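Rasberg hand grippers, the two-handed kit: what I think after a month

I put off buying these for ages. We teach our arms by demonstration, and up to January that meant the old way at our place, which was Sudheer Subramaniam at a desk with two joysticks, sighing. Remote control is fine for picking a box off a shelf. Ask it to do anything with two hands at once and you will be there until supper. So when the boss asked what we'd like to spend the leftover budget on, I said Rasberg before she'd finished the question!

What you get is a pair of grippers you hold in your fists, a marker cube for the underside of each one, a head camera on a strap, a cable set and a little booklet (thin paper, tiny print, bring your glasses). You squeeze, the jaws close, and the head camera tracks the cubes so the software knows where your two hands were the whole time. No arm in the room at all, which I still find a bit funny. You do the chore yourself and the arm gets taught from the recording later on.

Setup took me 19 minutes, and a good part of that was me putting a cube on the wrong way up. The calibration is a short dance where you wave both grippers in front of your face, and it either takes or it doesn't. Mine failed twice with the sun coming in low, then went through with the blinds down. I'd love a louder beep when it works. The current one sounds like a watch in another room.

The grips themselves are lovely. I have small hands and Jagadeesh Namboodiri has enormous ones and we both got on with them straight away, no fiddling with inserts. The trigger is light. Maybe too light? For the first day I was clamping things I only meant to nudge, and if you've got a heavy-handed demonstrator you will want to turn up the spring (there's a screw, it's on page 23, the booklet calls it the "return adjuster" and never mentions it again).

Weight is my first real gripe. One gripper is nothing. Two grippers at chest height for a whole morning is a workout, and my forearms were telling me so by Wednesday. I'd plan on short sessions. Kavitha Kotian did 71 takes in one go to prove a point and then couldn't open her lunch.

Now the tasks. Cups and folded towels were easy, and the tracking barely hiccuped. Long skinny things are where I expected trouble, so I went straight for walking sticks on a coat rack. A stick wants to swing. With one joystick hand you chase it all over the place, but with a gripper near each end you can steer it like you would with your own fingers, tilt it past the arms of the rack and feel when it touches. That feel is the whole reason to buy this kit, if you ask me -- Sudheer's joysticks never gave us any of it.

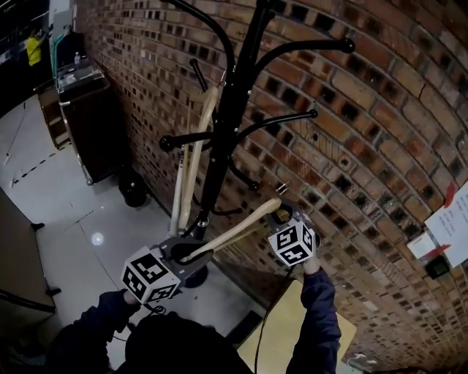
Both grippers on one stick at the coat rack, with a marker cube under each.

The weak spot is the cubes. They need to stay in view of your head, so you end up moving in a slightly stiff, look-at-your-hands way, and if you cross your wrists or duck one hand behind a pole the track can drop out. The software does flag the bad stretch in orange, and you can trim it or redo the take. I redo. Bhavana trims. We have agreed to disagree. Keep an eye on the cables too, I'd clip them to your sleeves before you go near anything with hooks on it.

We tried the Udamer set last year on loan, and the tracking there was a touch steadier, but the jaws were narrow and it took two people to get it running. I'd go for the Rasberg again. If you only ever teach one-armed jobs, get the single version and save yourself some money and a sore shoulder.

Oh, and the carry case is rubbish. The zipper on ours split in the first week, and the foam holds the grippers but has no cutout for the cubes, so they rattle about in the lid pocket. I've moved ours into an old toolbox with a towel in it. Four stars, and I'd give the fifth back for a decent zipper and that louder beep.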